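Dormir longe de casa com um sonâmbulo na família: o que preparamos no quarto antes de apagar a luz

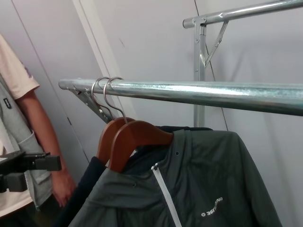

Texto de Lorraine Ashworth
15 de maio de 2021 | Casa e família | 4 comentários

Quem tem um sonâmbulo em casa conhece bem aquele susto de ouvir passos no corredor quando toda a gente já devia estar a dormir. O meu filho mais novo começou com isto aos 11 anos, e durante muito tempo só pensávamos no assunto dentro das nossas paredes, onde ele conhece cada degrau. Depois vieram as férias em Kestside, num apartamento alugado num andar alto, com uma varanda lindíssima e umas janelas que abriam de par em par, e eu passei a primeira noite sentada numa cadeira, a olhar para o fecho (e a beber chá frio, confesso!).

Desde então temos a nossa rotina, que partilho com muito gosto.

Ao reservar, peça o rés do chão. Escreva mesmo a palavra "sonambulismo" na mensagem, sem vergonha nenhuma, e telefone na véspera a confirmar, que os recados perdem-se.

Mal chegue, antes de abrir as malas, experimente todas as janelas do quarto. Se abrirem muito, um limitador de abertura resolve quase sempre. Nós levamos 2 na mala, daqueles de cabo com chave, que prendem a folha e a deixam abrir até 4 centímetros. Convém falar primeiro com o dono da casa, e a chave fica guardada com um adulto, num sítio que todos os adultos saibam, para o caso de ser preciso sair depressa.

A cama do sonâmbulo fica longe da janela, e beliche nem pensar. Afaste também cadeiras, baús e tudo o que possa servir de degrau para o parapeito.

Na porta do quarto penduramos um sininho, preso ao puxador com uma fita. Custa uma ninharia e acorda-me sempre, coisa que o alarme todo moderno que comprámos antes nunca conseguiu. Não tranque a porta por fora, por causa dos incêndios.

Deixe o chão livre de sapatos, carregadores e mochilas, e uma luz de presença baixinha no caminho para a casa de banho.

Se o encontrar de pé, fale baixo e leve-o pelo cotovelo de volta para a cama. Não vale a pena sacudi-lo nem fazer perguntas. De manhã o meu não se lembra de nada e só quer saber do pequeno-almoço.

E se os episódios forem frequentes, ou se ele já tentou sair de casa a dormir, marque consulta com o médico antes da viagem. Em novembro volto ao tema, com a lista do que levamos para os acampamentos da escola.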